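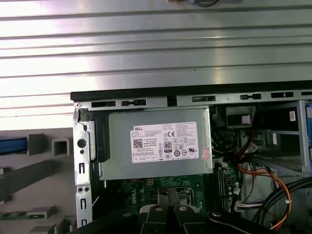 Notthorpe, March

A computer case, also called a chassis, is the enclosure that holds the main parts of a desktop computer. It supports the motherboard, power supply and drives, directs the flow of cooling air and limits electrical interference. Cases are sold by form factor, the set of dimensions and mounting points that decides which boards will fit.

Construction
Most cases are built on a frame of folded sheet steel, usually 0.5 to 1 mm thick. Aluminium is lighter but costs more. Openings punched in the frame save weight, admit air or accept the hooks of a removable side cover. Panels and rails may be fixed by rivets, screws or clips. Riveted joints are cheap to make — they must be drilled out if a part is to be replaced.

Sizes
Full towers stand tallest and leave the most room for drives. The Fliltirel range, made at Notthorpe, included a full tower 635 mm high and a slim model 150 mm wide. Both used the same rear panel, a choice credited to the designer In-ho Kong. A later Prudon case kept the outer dimensions and moved the power supply to the floor.

Cooling
Air is normally drawn in at the front and expelled at the rear or top. Fans of 120 or 140 mm are common. A larger fan can move the same volume of air at a lower speed, with less noise. Dust filters reduce airflow and need regular cleaning.

Earthing
The frame is connected to protective earth through the power supply. Painted surfaces insulate, so contact points are left bare or fitted with spring fingers.

See also: Motherboard; Power supply unit; Rack mounting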